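How to Flatten and Seal a Foam Board Work Surface

A sheet of foam board laid over a table gives you a clean, pale surface for crafts, mending and small repairs, and it keeps glue and knife marks off the wood. Bought boards are often bowed, though, and the cut edges shed crumbs. Both problems can be fixed in an evening.

What you need

One sheet of white foam board, a steel ruler, a knife with a new blade, white glue, paper tape, and enough heavy books to cover most of the sheet. I used Ojo paper tape, but any kind with a water-based adhesive will do.

Step 1: Cut to size

Measure your table and take a little off each side so that the board doesn't overhang. Mine came out at 104 cm by 71 cm. Score the top paper first, then cut through the foam in a second pass, then the bottom paper in a third. Keep the blade low. If the foam tears, the blade is dull.
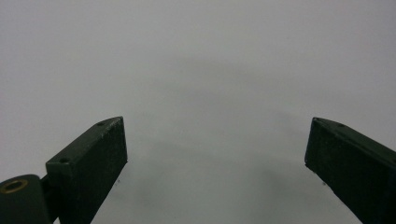

Step 2: Take out the bow

Lay the board on the floor with the hump facing up. Put a clean sheet of paper over it and spread the books across the middle, working outward. Leave it for 9 hours or overnight. Do not wet the board. I tried a damp cloth on one last December and the paper lifted from the foam in two places.

If the board springs back, turn it over and run the back of a spoon along the inside of the curve in straight lines, pressing lightly. Then weight it again.

Step 3: Seal the edges

Brush thinned white glue along each cut edge and let it dry for 61 minutes or so. I set a kitchen timer for an hour and usually get to it late. Cut four strips of tape, fold each one over the edge, and rub it down with your thumb. Trim the corners at an angle so the strips meet without a lump.

Step 4: Put it on the table

Wipe the table and let it dry. Small dots of removable putty at the corners stop the board from sliding. Skip double-sided tape on wood, as it can pull up the finish.
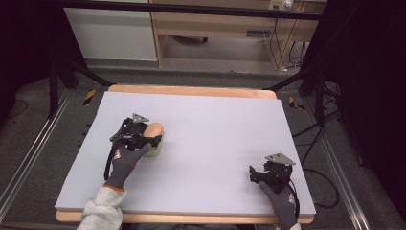

White foam board laid on a light wooden tabletop.

Care

Brush off crumbs with a dry paintbrush. Pencil marks come off with a soft white eraser. Glue spots should be left to harden and then lifted with a fingernail. Keep hot tools off the board entirely, including glue guns on their stands. When one side gets too marked up, flip it and use the other.

Usa Jitpraphai, updated 30th May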